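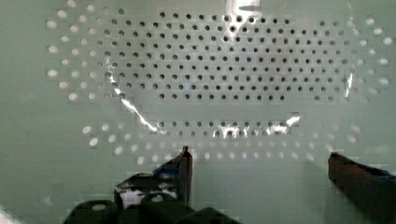 My project was meant to be about stopping. An arm drives its gripper towards a flat panel, looks through the little camera on its wrist, and halts 20 mm short so the fingers can do something useful later on. Easy, I thought in August, and I wrote it up in my proposal as the warm-up bit before the interesting work. It ended up being the whole project, after the arm carried straight on into the panel with me watching and my hand nowhere near the stop button. A lot of the blame goes to the surface we were working against. The holes come out nearly black in the middle and whitish round the outside, and then you've got long streaks of glare lying across them, and my software had strong and wrong opinions about all three.

The setup

The arm is the one in the Cosgate teaching lab, run by a controller box everyone calls Nijs (it was printed on the lid before I got there and I never found out why). My own program is called Plisuder. It takes the picture from the wrist camera, finds the holes in the panel, measures how far apart they are in pixels, and works out the distance from that. Holes close together means far away, holes spread out means near. Nijs then gets told either "keep coming" or "stop".

I liked this because it needed no extra sensor. We did have a distance sensor in the cupboard, and Menaka Mridha, who shared the bench with me and was doing her own project on cable routing, asked me in the first week why I wasn't using it. I said the camera would be plenty. She wrote that down, with the time, and has brought it up since.

What went wrong

The run that failed was the last one before lunch. The approach started normally and the distance on my screen was dropping nicely. Then it jumped up again, as if the panel had moved away, and Plisuder did exactly what I'd told it to do and kept the arm coming. The left fingertip touched first. There was a creak, the panel bowed a bit, and Nijs tripped on its own force limit, a good second before I got to the button.

No damage to the panel that I could find. The tape on the fingertip had to be redone. I was fine, obviously, I was on the other side of the bench, but I did feel a bit sick! The force limit was set much higher than it needed to be for a slow approach like mine, and I had never looked at it. It was whatever the last group had left in there. If somebody had been holding the panel from behind to steady it, which I'd been doing myself the day before, that would be a very different report.

So before anything else, the limit came down to the lowest setting that didn't trip by itself, and the rule for our bench became that one person runs the program and the other holds the stop button, in the hand. 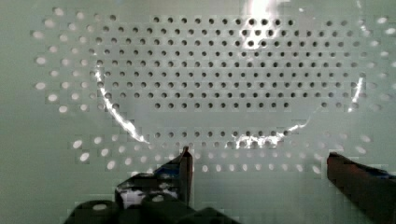 Finding the fault

I didn't know where to start, so I started with the stupid things. I checked the camera cable. I checked the clock on Nijs against the clock on the laptop, in case old pictures were being used (they weren't). I recalibrated the camera, and lost an afternoon doing it with the wrong size of checkerboard typed in, and then did it again properly.

Then Menaka suggested I stop guessing and make the program draw what it thought it was seeing. Miltatent is the free viewer she uses for her cables, and it turned out to be easy enough to feed it my frames with a ring round every hole Plisuder had found. I took 400 frames from slow approaches with the arm set to halt very early, and went through the lot by hand over two evenings.

In 62 of them the rings were nonsense. They were nearly all nonsense in the same way, too. Plisuder looks for dark round spots. In the dark field that works beautifully, it picks up row after row. Where bright glare crosses the holes, though, a hole gets broken up into bits, with white flecks over it and scraps of dark left round the flecks. My code was calling each scrap a hole. Scraps of the same hole are very close together, so the average spacing dropped, so the panel seemed further off than it was. "Keep coming."

The pale holes made it worse in a sneakier way. Plisuder ignored them completely. I'd set the threshold using pictures of the dark ones and never thought about it again. That left it relying on the middle of the panel, and the middle is where a strip of glare can lie right over the lower rows of dark holes. So it was throwing away a whole border of perfectly usable spots and trusting the messed-up ones.
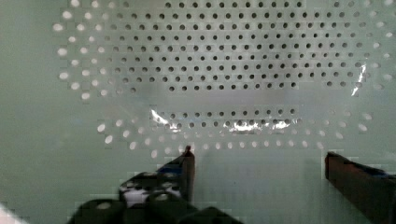 Fig. 3. Wrist view with the fingers open. Glare lies over the lower band of dark holes.

What I changed

First, any spot that isn't close to round gets thrown out. That alone got rid of most of the scraps. A few are round by bad luck.

Second, Plisuder now looks for pale spots as well as dark ones, in a separate pass, and works out the spacing for each. If the two answers disagree by more than a small amount, it stops. The pale holes go soft and blurry in places, so this pass is the weaker of the 2, and I use it only as a check on the other.

Third, the distance isn't allowed to go up during an approach. I'm a bit embarrassed by this one. The arm is moving forwards, the panel is clamped, and I had written a program that was quite happy to believe the panel had backed off. Any increase now counts as a fault and stops the arm.

Fourth, I got the distance sensor out of the cupboard. It has its own wire to Nijs and doesn't go through my laptop at all, so if Plisuder gets it wrong again the arm should still stop. Menaka was very nice about it for nearly a whole day.

How it does now

On the same set of frames, the new version refuses to give an answer on most of the bad ones, and that's what I want from it. It also refuses on some good ones, which is annoying, and means approaches sometimes end early for no reason a person looking at the screen would agree with. I'd still like to try moving the lamp, and a polarising filter on the camera if one can be found small enough.

I haven't tested it with a different panel. The roundness check was tuned on this one, and square holes would be rejected the lot. Whoever picks the project up next should start there, and should read the force limit off Nijs before switching the arm on.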